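윌컴의 짐

단편소설

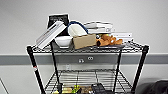
1. 화요일

키로스 체사예는 오후 네 시 버스로 윌컴에 도착했다. 정류장에서 아버지의 집까지는 걸어서 갈 수 있는 거리였지만 그는 길을 한 번 잘못 들었다. 모퉁이에 있던 빵집이 세탁소로 바뀌어 있었다. 세탁소 간판에는 파브워프스카라고 적혀 있었고, 유리문 안쪽에서 여자가 셔츠를 접고 있었다.

집 열쇠는 페벤 우브셋이 가지고 있었다. 그녀는 아래층에 살았고, 아버지가 병원에 들어간 뒤로 두 달 동안 우편물을 받아 두었다. 키로스가 문을 두드리자 그녀는 봉투 한 묶음과 열쇠를 같이 내밀었다.

"전기 요금은 내가 냈어요."

"얼마였습니까?"

"나중에 얘기해요. 밥은 먹었어요?"

그는 먹었다고 했다. 먹지 않았지만 그렇게 말하는 편이 쉬웠다.

2층 집은 생각보다 좁았다. 커튼이 쳐져 있었고 신발장 위에 안경이 하나 놓여 있었다. 키로스는 외투를 입은 채로 의자에 앉아 봉투를 하나씩 뜯었다. 대부분 광고였다. 보험 회사에서 온 것이 한 통, 허스턴에 있는 창고 회사에서 온 것이 한 통 있었다. 창고 회사의 편지에는 보관료가 밀렸다고 적혀 있었다. 보관함 번호는 1,291번이었다.

아버지가 창고를 빌렸다는 이야기는 들은 적이 없었다.

2. 허스턴

다음 날 아침 페벤이 차를 태워 주었다. 허스턴까지는 약 200킬로미터였다. 2월이라 밭에는 아무것도 없었고 라디오에서는 축산물 가격이 나왔다. 페벤은 운전을 하면서 거의 말을 하지 않았다. 중간에 기름을 넣으려고 한 번 섰고, 그때 키로스가 커피 두 잔을 샀다.

"아버지가 여기 다니는 걸 알고 계셨습니까?"

"한 달에 한 번은 갔어요. 위스티스에 일이 있다고 하셨죠."

위스티스는 허스턴보다 한 정거장 앞에 있는 마을이었다. 키로스는 그곳에서 태어났다. 여섯 살 때까지 살았고, 기억나는 것은 마당의 펌프와 옆집 개뿐이었다.

창고 회사 사무실에는 젊은 남자 직원이 혼자 있었다. 그는 서류를 확인하고 밀린 돈이 3,015라고 말했다. 키로스는 지갑을 꺼냈다가 도로 넣고 카드로 냈다. 직원은 영수증을 뽑는 데 시간이 걸렸다. 종이가 걸렸기 때문이다. 그동안 페벤은 벽에 붙은 요금표를 읽었다.

보관함은 복도 끝에 있었다. 자물쇠가 뻑뻑해서 두 사람이 번갈아 돌렸다.

안에는 나무 문짝이 네 개 서 있었다. 그 옆에 창틀이 몇 개 기대어 있었고 바닥에는 경첩과 손잡이가 든 상자가 있었다. 문짝 하나는 초록색이었다. 키로스는 그 색을 보고 한참 서 있었다.

"위스티스 집 문입니다."

"그 집은 헐렸다고 들었는데요."

"네. 십오 년 전에요."

페벤은 상자에서 손잡이를 하나 집어 들었다. 황동이었고 한쪽이 닳아 있었다. 그녀는 그것을 키로스에게 주고 복도로 나갔다.

초록색 문 안쪽에는 연필로 그은 금이 있었다. 가장 위의 금은 키로스의 허리보다 조금 높았다. 금 옆에 이름은 없고 나이만 적혀 있었다. 다섯이라는 글자는 한 번 지웠다가 다시 쓴 것이었다.

3. 돌아오는 길

직원은 이번 달 말까지 비우든지 계약을 연장하든지 정하라고 했다. 키로스는 한 달을 연장했다. 왜 그랬느냐고 페벤이 차 안에서 물었다.

"문은 차에 안 들어가니까요."

"트럭을 빌리면 되죠."

"빌려서 어디로 가져갑니까. 제 집은 문이 이미 다 달려 있습니다."

페벤은 고개를 끄덕였다. 위스티스로 빠지는 표지판이 나왔을 때 그녀가 속도를 줄였다. 키로스는 잠시 생각하다가 그냥 가자고 했다. 그러다가 표지판을 지나치고 나서 다시 돌아가자고 했다. 차를 돌릴 곳이 나올 때까지 한참을 더 가야 했다.

집이 있던 자리에는 농기계를 세워 두는 마당이 생겨 있었다. 펌프는 그대로 있었지만 손잡이가 없었다. 키로스는 차에서 내려 울타리까지 걸어갔다가 왔다. 바람이 세서 오래 서 있지 못했다.

윌컴에 돌아오니 여섯 시가 넘었다. 그는 병원에 전화를 걸어 면회 시간을 물었다. 간호사가 일곱 시 반까지라고 했다. 키로스는 주머니에 손잡이가 들어 있는지 확인하고, 아래층에 들러 전기 요금이 얼마였는지 다시 물었다.

페벤이 금액을 말했고 그는 돈을 세어서 주었다. 그녀는 잔돈을 찾으러 부엌으로 들어갔다. 그는 현관에 서서 기다렸다.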